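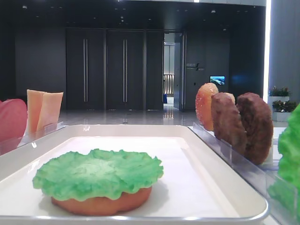
I have been teaching the food stacking task by remote control since March, and before that I taught it by hand guiding, so I think I can answer the question from last week at least for this one task. The task is simple to say: make a burger in the tray, one part at a time, from parts which stand on their edge in clear holders. When the bottom bun and the lettuce are in place, the operator must choose what comes next, and the two patties stand so near one behind the other that you must come in with the fingers almost straight from above. If you come from the side, you push both. I did this wrong many times, and the recorded data contains all of it.

The earlier message is quoted in parts, and I answer under each part. I hope the order is still clear.

> We are a small group and we have one arm with the Sendov
> controller. Until now we only programmed fixed positions. We
> want to start with demonstrations, and we cannot decide if we
> should move the arm by hand (hand guiding) or buy the Kimum
> leader arm and do it by remote control. Our supplier says hand
> guiding is enough for a beginner.

It is enough to begin, I agree with your supplier on this. We also have Sendov, and its hand guiding mode is good. You press the button on the wrist, the arm becomes light, and after one hour everybody in the room can do it. For learning where the arm can reach and where it cannot, I would still do it this way first.

My problem came later, with the cameras. In hand guiding you stand beside the arm and your own hands are on it, so your hands and your sleeve are in every recorded picture. When the policy runs alone there are no hands. Our first policy was trained with such recordings and it behaved as if it was waiting for somebody. It went to above the holder and stayed there, and sometimes it made a small shaking movement. I spent maybe two weeks looking for a mistake in the code before a colleague asked me what the camera sees during recording. I was a little ashamed.

There is a known way around this: you guide once by hand, then you let the arm replay the movement alone, and you record only the replay. It works, but each demonstration takes double time, and soft or thin parts do not always land the same in the replay. Our lettuce leaves are plastic, and even so they sometimes turned a little when the fingers opened.

> How many demonstrations did you people need? I have read
> numbers which are very different from each other.

For us the numbers were like this. With hand guiding we stopped at 1000 single placements (I count one part moved from the holder to the tray as one placement). With remote control we have now some 2000, and I would say that the first part of these is not very useful, for the reason that I was still learning the leader arm myself. If I could start again, I would throw away everything from the first days of each new operator. Please do not take my numbers as a rule. A task with only one kind of part will need much less.

What helped more than the number was to vary the start. In the beginning I put the tray always on the same spot, with a tape mark. The policy learned the spot and did not look at the tray. After I removed the tape and moved and turned the tray a little between runs, the success became lower for some time and then clearly better. I also change which parts stand in which holder, and I allow the order of the stack to change. Some runs have the lettuce directly in the tray and no bottom bun under it, so that the policy does not think the target is always at the same height.

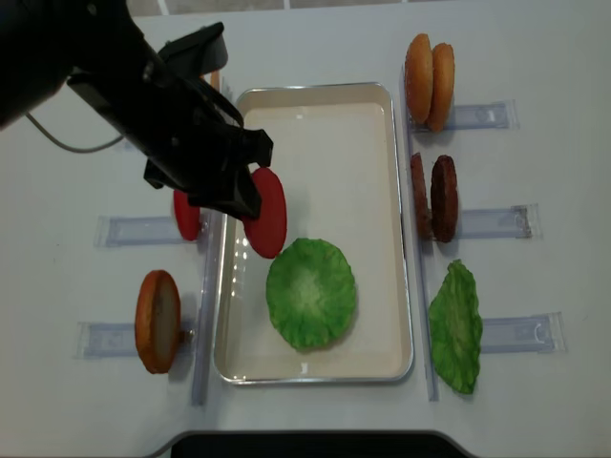 About the height I want to say one more thing. With the leader arm you do not feel the contact, at least not with the Kimum model that we have. When you hold a part on its edge and you must bring it down flat, there is a moment where the wrist has to turn and go down at the same time, and you must judge the last few millimeters only with your eyes. New operators stop too high and let the part fall. It looks fine for the human, the part is in the tray, the run is saved as good. Then the policy also drops from high, and with two or three layers below, the drop is enough to move the stack. So I now ask the operators to go down until the lower edge of the part is just over the layer below it, to turn slowly, and to open the fingers only after they have waited for one breath. The wait also makes it easier to cut the recording into steps later.

> Is it better to have one operator who is very good, or
> several operators?

I have changed my opinion on this two times. My opinion today is two operators, not more, and they should watch each other for the first hour and agree about the details. Before we did this, one of us picked the parts from the top edge and the other one picked more from the middle. Each way works. But mixed together in the same data the policy took a way between them and closed the fingers on the wrong place. We wrote one page of rules after that, which is on the wall by the operator chair. It says from where to pick, how far to lift before moving sideways, and what to do when a part falls.

On the last point I am interested to hear other opinions from the list. If a part falls on the table, do you stop and delete the run, or do you pick it up again and continue? We deleted everything in the beginning, and the policy had no idea what to do after a mistake. Now we keep the run if the operator can correct it with no help from a person's hand. I believe it is better, but I have not made a fair comparison, so I cannot prove it. 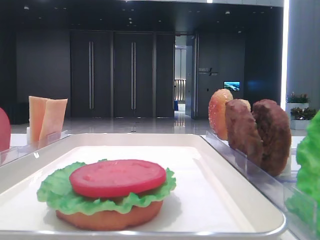
> We also think about which software we should use for the
> training. Abugri was recommended on this list, but the
> documentation is thin. Does it read Sendov logs directly?

Yes, Abugri reads them, from the version of this spring. In the older version you had to convert, and the converter lost the gripper signal when the file was longer than 1000 steps. It did not give any warning. If you have old converted files, please plot the gripper value over the time and look if it becomes a flat line near the end. I found five of our files like this, and I had already trained with them.

The documentation is thin, that is true. I learned more from the example settings in the Plullby folder than from the manual. For a task similar to mine I would change only these things from the example:

- camera rate: the same as the arm log, or you get a small delay which is difficult to find
- action type: relative for position, absolute for the gripper
- image crop: turn it off at first, it cut away our left holder completely and I did not notice
- saved steps before the pick: keep a little more than the example says

About the camera itself: ours is fixed beside the table, low enough to see the side of the stack. A second one looks more from above. With only the view from above, the policy could not know how many layers were already in the tray. With only the side view it had trouble with the parts standing one behind the other. If you have money for only one additional thing, I would buy the second camera before the better leader arm.

> Last question, how long does one session take? Our room is
> only free in the evening.

We record for 40 minutes, then pause, and then one more time 40 minutes. After this my hand is tired, and I see it later in the curves, the movement becomes faster and less smooth. Putting the parts back in the holders takes almost the same time as the recording, so please plan for this. It is boring work and I have not found a way to avoid it. If your room is free from 6 to 9 in the evening, I would expect two good sessions and not three.

Check also the light in the evening. We have lamps in the ceiling and they make reflections on the clear holders, and the reflections move when the camera is touched even slightly. I now take one still picture before each session and compare it with the one of the day before.

I can share the page of rules and my Abugri settings file if it is useful. The rules are not in English yet, so I would need until the end of August for the translation. The settings file I can send at any time, please write to me directly and not to the list, the attachment limit here is very small.

With kind regards from the stacking table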